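# Chapter 6: Gathering Demonstrations

The controllers in the previous chapters were written by hand. A designer decided which joint should move, how fast, and when to stop. From this point on the controller is fitted to recorded examples, and the quality of those examples sets an upper limit on what it can do. This chapter covers how the examples are produced, checked, and stored.

A *demonstration* is a time-ordered list of pairs. Each pair holds one observation (camera image, joint angles, finger opening) and the command that was sent at that moment. A demonstration begins when the arm leaves its rest pose and ends when the operator marks it as a success or a failure. Both outcomes are kept. Failures are stored under a separate label and are not used until Section 6.4.

Most of the work in this chapter uses the Carnside set, which was recorded in simulation with the Peko control interface. The set contains 2194 demonstrations sampled at 20 steps per second. Simulation removes the cost of worn parts and lets the objects be reset exactly, but it also removes friction effects that matter on a real bench. We return to this gap in Section 6.5.

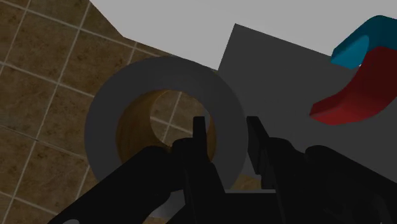
**Figure 6.1.** One simulated observation from a ring-grasping task. The gripper is open, with its fingers at the lower half of the gray ring. The box and the red and blue hook are farther back.

A single observation such as Figure 6.1 is not enough to choose a command. The ring stands upright, and a gripper in this position could be closing in on it or backing away from it. The recorded command settles the question for training purposes. At run time the learner has no such record, so the input is usually extended to include the joint angles and a short history of earlier observations.

Occlusion is a second difficulty. The gripper and arm links hide part of the ring's lower edge, and the exact point of contact may never appear in the image. An operator who works from a different viewpoint can use information that the learner never receives. Sutherland's rule, named for Gavin Sutherland of the Niven group, states that the operator should see only what the learner will see. Demonstrations recorded under this rule are slower and less smooth – they are also easier to imitate.

The third difficulty is coverage. If every demonstration starts from the same pose, the learner has no examples of how to recover from a small error. The Carnside operators used 9 starting poses and shifted the ring between trials. Exercise 6.2 asks you to measure what happens when all but one of those poses are removed.

Section 6.1 defines the file format. Section 6.2 compares joystick control with hand-guided control, using the Flalach logs as a test case.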